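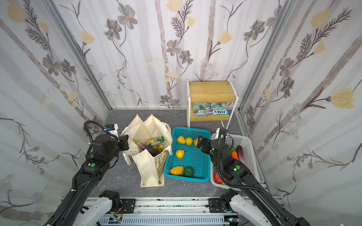 # Nillby ouvre son artothèque photo : 3846 tirages à emprunter

**Communiqué de presse - 2024-01-24 - diffusion immédiate**

Emprunter une photographie comme on emprunte un livre. C'est le principe de l'artothèque que la galerie Nillby met en service à l'étage, au-dessus des salles d'exposition. Fonds de départ : 3846 tirages, tous encadrés ou montés sur carton, tous prêtables. Noir et blanc surtout, paysage et architecture en majorité, un peu de portrait, très peu de couleur avant 1980 (ça viendra).

Le fonds vient pour l'essentiel de l'ancienne collection Larkunero, déposée chez Nillby depuis deux ans et restée en caisses jusqu'en décembre. Inventaire terminé, numérotation refaite, notices en cours. Attention : 1127 pièces n'ont pas encore de notice complète. Elles se prêtent quand même, avec une fiche provisoire - auteur quand il est connu, procédé, dimensions, état.

## Comment ça marche

- Abonnement annuel, 22 euros, tarif unique. Pas de caution pour les petits formats.
- Trois oeuvres à la fois, trois mois maximum, un renouvellement possible si personne n'attend.
- Réservation au comptoir ou par courriel. Pas de téléphone pour l'instant, la ligne n'est pas ouverte.
- Les écoles et bibliothèques empruntent par lots de dix, convention à signer.
- Attestation d'assurance habitation demandée à l'inscription. Une copie suffit.

Retrait et retour au même endroit, escalier de la cour, ou monte-charge sur demande pour les grands cadres. Les tirages au-delà de 60 x 80 cm partent sous couverture, à rendre avec l'oeuvre. On y tient, aux couvertures.
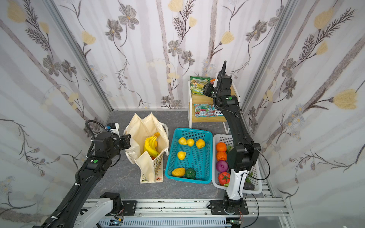

Chez Petridis, l'atelier d'encadrement chargé du montage, on précise que 505 cadres ont été refaits à neuf, verre anti-UV compris, et que les autres suivront au rythme des retours de prêt. L'atelier ajoute que l'accrochage à la maison ne demande rien de spécial : un crochet, un clou correct, pas de soleil direct, pas au-dessus d'un radiateur. Et surtout ne pas nettoyer le verre avec un produit à vitres - chiffon sec, c'est tout.

## Le choix des oeuvres

Pas de parcours imposé. Les tirages sont rangés par format et pas par auteur, donc on fouille. Deux meubles à tiroirs pour les montés sur carton, des grilles coulissantes pour les encadrés, une table de consultation. Catalogue papier sur place en deux exemplaires, version en ligne au printemps si tout va bien.

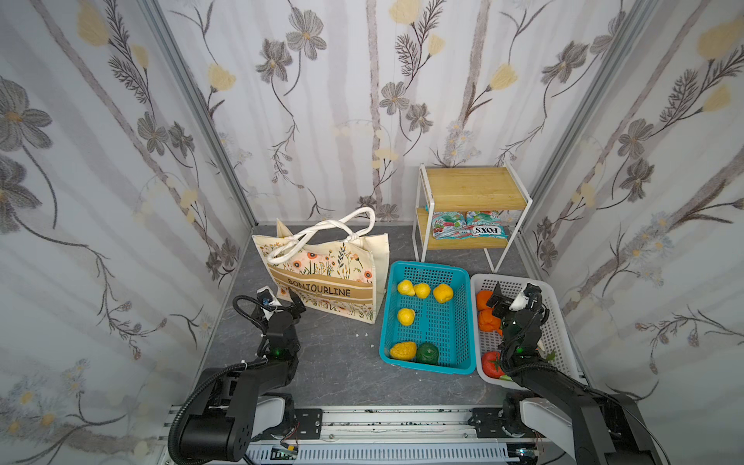 Une première sélection est proposée à ceux qui ne veulent pas chercher : les vues de ports, la série sur les carrières, les façades de cinémas, les études de feuillages. Renouvelée tous les deux mois. Les abonnés peuvent proposer la leur, il suffit de laisser une liste de côtes à l'accueil.

Pas d'achat possible, la question revient souvent. Le dépôt Larkunero interdit la vente, y compris des doubles. En revanche la galerie continue de vendre les tirages de ses expositions au rez-de-chaussée, caisse séparée, comme d'habitude.

## Drollby, point relais

La médiathèque de Drollby servira de relais à partir du mois prochain. Même carte, mêmes durées, navette une fois par semaine. Seulement les formats jusqu'à 30 x 40 cm, le véhicule est petit. Les retours y sont acceptés aussi pour des oeuvres retirées à la galerie, a condition de prévenir la veille.
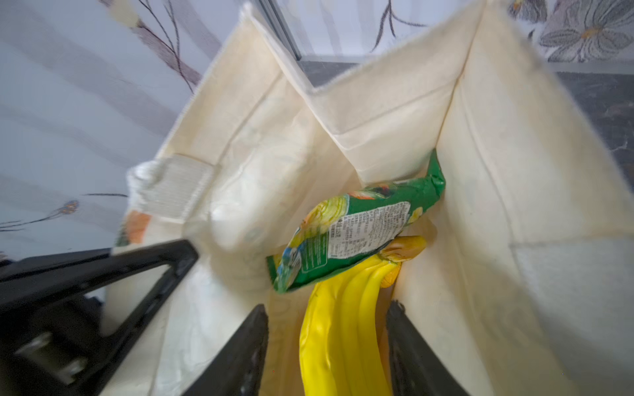

Pour le transport des petits formats, la galerie fournit une pochette cartonnée par oeuvre mais pas de quoi la porter. Prévoir un contenant. Le carton à dessin reste le mieux; un sac en toile écrue bien ouvert, avec une sangle blanche cousue au bord comme sur la photo, va très bien pour une pochette 24 x 30. Vider le fond d'abord, s'il vous plaît, les angles du carton marquent vite. Par temps de pluie, on remballe dans du plastique à l'accueil, demander.

## Infos pratiques

Galerie Nillby, artothèque, premier étage. Ouvert du mercredi au samedi, 14 h - 18 h 30. Inscriptions dès aujourd'hui, premiers prêts dans la foulée. Visuels libres de droits pour la presse : six vues du fonds, légendes et crédits joints, à demander au service communication de la galerie. Visite presse possible le matin, sur rendez-vous.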